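Litter Tray Care for Small Apartments
by Aaliyah Beaulieu

Pellet litter is easy to live with once you have a routine. Keep the package close to the tray, on a hard floor you can sweep. Printed packages fade in a sunny window, so pick a shady corner for storage.
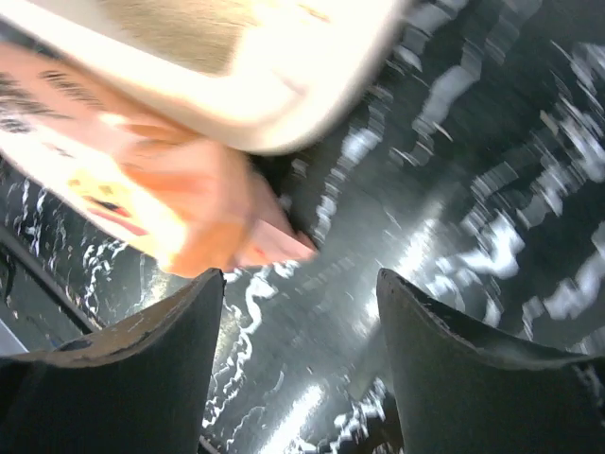
How deep should the pellets be?
Two inches is enough for most adult cats. Go a little deeper if yours likes to dig.

Scoop twice a day. Slide the scoop under the clump and lift slowly, then shake it over the tray so the clean pellets drop back. Level the bed when you finish. Short rod pellets settle flat with a light shake of the tray. A few green ones mixed in with the beige are easy to spot, and so are darker bits you may want to pick out.

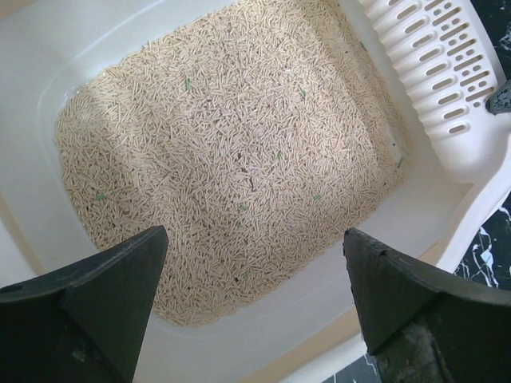
Topping Up and Refilling

Add fresh pellets when the bed looks thin. Every 4 weeks, empty the tray, wash it with dish soap and dry it fully before you refill. Skip bleach. Paper bags are harder to pour from than plastic ones. Open one end only, fold the flap back and tip the bag low over the tray. Pouring from high up makes dust.

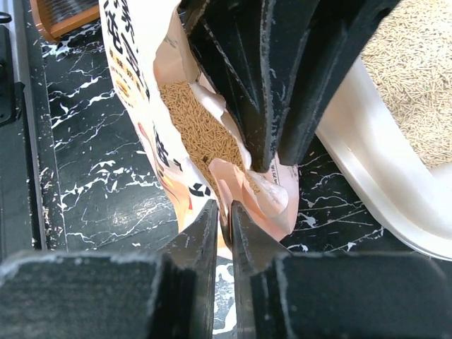

Peltano Home Notes, No. 13

An opened bag should be rolled down tight and clipped. In a damp basement, move the pellets to a bin with a lid. Tekle Wolde wrote in to say he keeps a cup in his bin for small top-ups.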